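Preparing a Fabric-Handling Station for an Open Day

Plikdale Technical Center, Visitor Programs
Revised 28 Nov 2022

These instructions are intended for staff who present the fabric-handling station to visiting groups. They assume that the arm has been commissioned and that the presenter has completed the Runau safety course.

Before the doors open

1. Clear the tabletop of tools and drinks.
2. Load the demonstration program and set arm speed to 23 percent.
3. Run one full cycle with no visitors present.
4. Confirm that the emergency stop is within the presenter's reach.

Selecting the cloth

Plain squares are suitable for a first attempt, but visitors learn more from a piece with folds and fastenings. Place it on the table without smoothing it. Zippers should lie face up so that the group can follow them as the fabric moves.

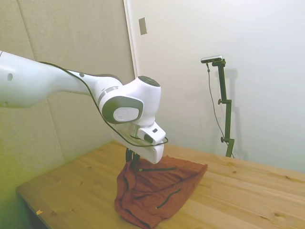
Gripper at the fabric, with the camera stand behind the table.

Presenting the cycle

Invite the group to stand on the public side of the floor line. Start the program and remain silent through the first grasp — visitors generally prefer to watch before they listen. Pause the arm after the second grasp and take questions. Should the fingers close without holding the cloth, allow the program to try again before stepping in.

Each cycle is limited to 90 seconds. Groups from schools may be offered a second cycle with a different garment from the Huamán box.

After the session

Return the arm to its rest position, switch off the drive, and enter the number of cycles in the station log. The finger pads are to be inspected every 100 cycles and replaced at 3000.

Questions about the June schedule should be addressed to Gunnlaugur Sveinbjörnsson, Visitor Programs.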